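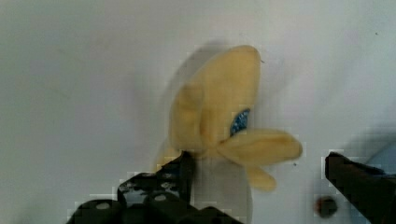 Ticket #247
Component: Sandhu grasp planner, wrist perception node
Running on: Proline 4, Wanton bench
Status: solved, leaving open for one question

Summary: grasp yaw flips after close when the target has lobes

First off, the new planner is a joy. Bowls and cups went from fiddly to boring in one afternoon, and the replay viewer is the best thing I've used all year. So please read this as a report from a happy user!

The trouble is with the peeled banana. After the fingers close, the wrist node re-estimates the object pose so the place step knows which way the thing is pointing. On the banana the long axis sometimes jumps between the main body and one of the peel flaps from one update to the next. The place planner then asks for a big wrist turn it doesn't need, and the arm stops on the joint speed limit.

Steps to reproduce:
1. Start the wrist node with default settings.
2. Pick the banana at the base, where the lobes meet.
3. Watch object_yaw in the viewer while the arm holds still.

Expected: yaw settles and stays put.
Got: yaw jumps, then place aborts with "target rotation exceeds limit".

I tried more smoothing first. Going from the default window to 300 ms made the jumps rarer, and 600 ms made the whole place step feel like it was wading through syrup. Neither fixed it. Then I turned on the mask overlay and had a very good minute, as the mask was swallowing the shadow too. With the shadow counted as object, the longest axis is anybody's guess.
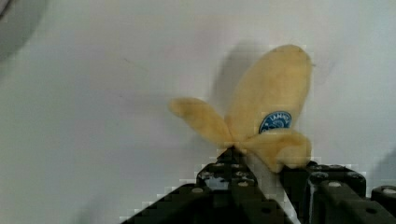
Wrist view, banana held at the base. Shadow to the left of the body.

I set shadow_reject to true and the mask pulled in nicely. Yaw got much calmer, but it still flipped now and then when a flap was turned toward the lens. So that's half the bug. For the other half I wondered if the overhead estimate could be used as a starting guess, and sent the support desk a log with both cameras running. 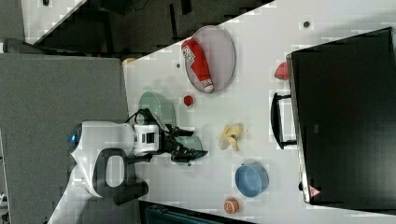 Nenitham support: Thanks for the log, it made this quick. Your hunch is right. The wrist node starts from scratch after every close and throws away the pose the planner used to choose the grasp. Set seed_from_scene to true and lower axis_switch_gain until the flips stop. Please keep shadow_reject on, and put the smoothing window back to default or you will hide the next problem.

Did exactly that, and wow. The yaw line in the viewer is flat after close, place goes through, and the wrist no longer tries to wind itself up. Smoothing is back to default and the arm feels quick again.

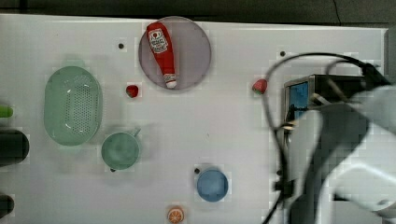 Seeding does lean harder on the scene masks, so I spent the rest of the session checking those with the overlay on. Most of them are lovely. The weak spot is anything that sits close to the robot's own cables. The strawberry with the leafy top, over by the looped black cable, gets a mask with a tail on it – the node takes a bit of cable for part of the fruit. The other strawberry, out on the bare tabletop near the plate, comes back clean. The ketchup bottle lying across the plate is fine as well, bottle and plate as separate objects, which the old version never managed for me.

Settings that work here:
shadow_reject: true
seed_from_scene: true
axis_switch_gain: half of default
smoothing window: default

Remaining question: does the self-filter know about cables at all, or only the arm links in the robot model? If it's links only, I'd be glad to try a hand-drawn exclusion zone and report back on this ticket.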